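Drakcombe – Frequently Asked Questions

What is Drakcombe?
A feature film from Vakum Pictures, shot in a fishing village over 49 days. It runs 90 minutes.

Who plays the lead?
Chow, the singer, in a first film role. Mollo plays the older brother.

Is it based on a true story?
No. The script is original.

When does it open?
In August, on 20 screens – more will be added later.

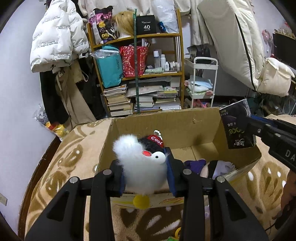
How do I apply to be an extra in the next film?
Send a recent photo and your phone number through the contact form. We had more than 200 applications last time, so replies can be slow.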